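The Zunder Interval

Brock Gagnon read fault reports in the order they arrived, and the one from Udley had arrived at 6:10 in the morning. It concerned a handling tool, number 004, and it was one line long: "Closed without command, fabric in jaws, held."

He opened the log. The tool was part of the laundry program that Lemaire ran on contract for Zeso. A person carried the gripper by hand, picked up clothing with it, put the clothing down, and the tool recorded what the jaws did. Later a machine in a plant would do the same work from those records. The program had been going since April. In that time the jaws had closed on a great many sleeves, and every closing had matched a squeeze of the handle.
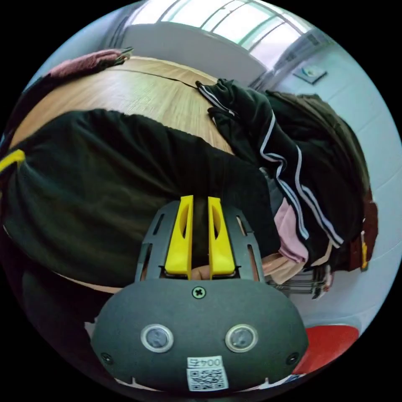
7 min read

The log showed a squeeze, a release and then a second closing with no squeeze before it. The jaws had come together and stayed together for 8 seconds. The force channel read flat, and the flat line meant either that the force was steady or that the sensor had stopped talking. Gagnon could not tell which from the file. He wrote both possibilities in the comment field and went down to the car.

Udley was 105 miles out. He drove it with the radio off and the spare tool in its case on the passenger seat. The spare was the same build with different firmware, one revision older. He had asked for two of the older units to be kept back when the update went out, and the request had been approved without comment.

The site lead met him at the door. She had been the one holding the tool. She showed him her left hand, front and back, and there was nothing on it.

"I had my fingers near the base," she said. "To steady it. The jaws shut on a sleeve, and I let go of the handle, and they stayed shut. I pulled and the sleeve came with me."

"Did you use the stop?"

"The stop is on the handle. I had let go of the handle."

Gagnon wrote that down. He had read the drawing for the handle many times, and it had seemed a sensible place for a stop.

He asked her to carry on with the normal list while he watched the live channels on his laptop. She worked through the garments at an even pace. Jacket, lift, place. Cloth, lift, fold, place. The traces were clean. He changed the battery for a low one and they were clean. He asked her to work faster and they were clean. At noon they moved to the next setup on the list, and a second operator joined with another tool.

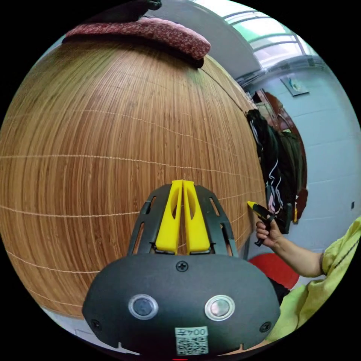
What the Clock Said

The fault came back at 2 in the afternoon. Gagnon was looking at the screen and not at the jaws, so he heard it first, a small click of plastic meeting plastic. The trace showed no squeeze. The jaws held for 8 seconds and opened.

He asked both operators to put the tools down and step back. Then he lined up the morning file and the afternoon file and looked for anything they had in common. The garments were different. The battery was different. The operator was the same, but she had been the same through all the clean runs too.

The common thing was a counter. Each tool checked in with the base unit by sending it a number, and the base unit sent the number back. In both files the counter had just passed 900.

The routine that managed the counter was called Zunder, after a test site that had since closed. When the count passed 900, Zunder cleared a block of memory and started again from zero. In the older firmware, the block held only the count. In the new firmware somebody had found the block half empty and moved the handle state into it, to save space. Clearing the block wrote a zero to the handle state. On this tool, zero meant closed.

The 8 seconds was the time it took the base unit to notice that the tool and its own copy disagreed.

He loaded the older firmware and ran the counter up by script, with the jaws empty and the tool clamped to a bench. It passed 900 and nothing moved. He ran it again and nothing moved. He put the new firmware back, and the jaws closed on schedule.

"So it's fixed," the site lead said.

"It's found," Gagnon said. "The stop is still on the handle."

He called Lemaire from the hallway. The person who answered wanted to know whether the afternoon session could continue on the old revision. Gagnon said it could, on a condition: hands behind the housing at all times, and a second person within reach of the base unit's power switch. There was a pause while this was typed.
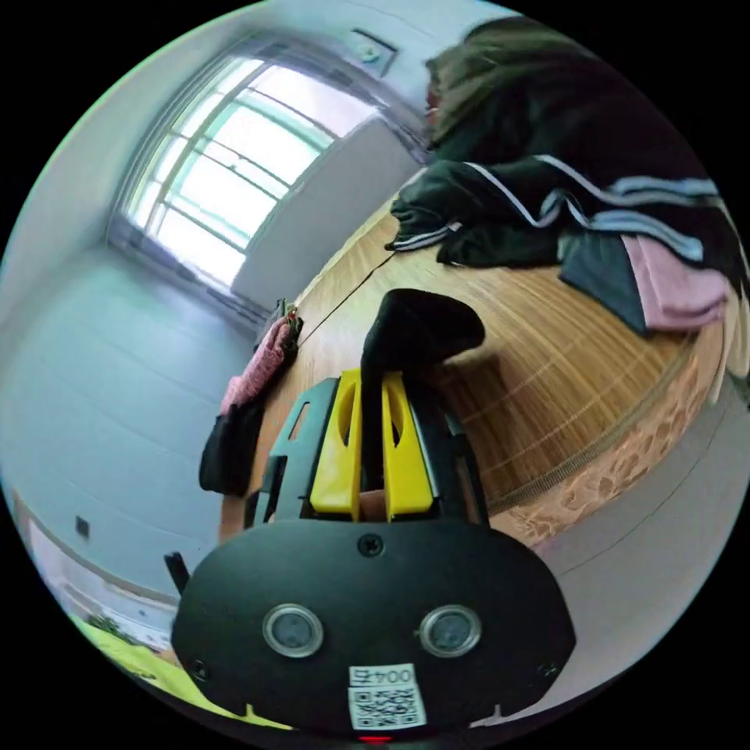 Tool 004, fabric held between the closed fingers.

He stayed until the list was done. The traces were clean to the end. He labeled the new firmware DO NOT LOAD and sent the label to every site on the contract, and then he sent it again to the sites that had not opened it.

The report took him most of the evening. Under Cause he described the memory block. Under Injury he wrote none. The form had a field called Contributing Factors, and he attached the drawing of the handle there, with a circle around the stop and the date of his own approval in the corner.

He read it through once — more than an hour after he had meant to leave — and pressed send. The spare tool went back into its case with the jaws open. Before he closed the lid he took the battery out and put it in his coat pocket.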